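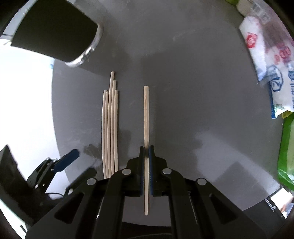

Chopstick, plain wood, wide end up. Gray bench.

June 27, 2019

Glue trials for the Irnado stools, continued. Hide glue, batch 2, mixed by Radka at 100 g dry to 170 g water and soaked overnight. Held at 60 °C in the small pot. Stirred with a chopstick – the metal spatula pulls too much heat out of a pot this size.

Glue ran off the stick in a thin unbroken stream at first. After 17 minutes on the bench it was stringing. Added a splash of warm water, back to normal.

Test joints: beech to beech, end tenon, clamped overnight. Benjie cut the tenons slightly fat, so two mortises needed paring before assembly. Noted on the parts in pencil.

Batch 1 joints pulled this morning. Most let go in the wood. One failed along the glue line at 300 N and looked starved on the inner cheek. Probably chilled before closing. Warm the parts next time.

Liquid hide glue from the April order smells off and stays tacky. Do not use. Azra to ask Lustov for a replacement.

To do: label the jars, pull batch 2, sharpen the 6 mm chisel.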